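Stelholm, by Riet Jansen
Paperback, 884 pages
Book one of 6

The back cover promises a drowned city, a banned map and a ferry pilot who can hear machines think. All of that is in there, though the pilot doesn't reach the city until well past the halfway mark. The publisher calls it "fast-paced." We'd take that with some salt.

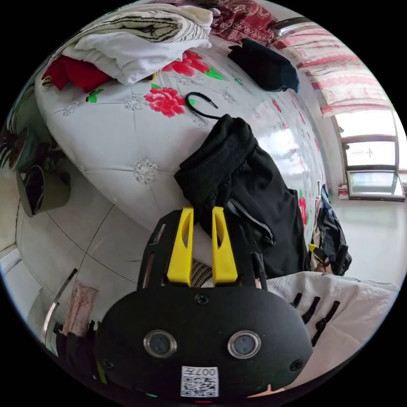
What does work is Grindard, the harbor boss, who lies to everyone and is good company while doing it. The romance felt bolted on to us, and the ending is mostly a trailer for book two.

Signed copies are limited to 1,245 and come with a fold-out map - pretty, but hard to read. Buy the plain edition first and see if you make it to chapter ten.

Ships in April. No returns on signed copies.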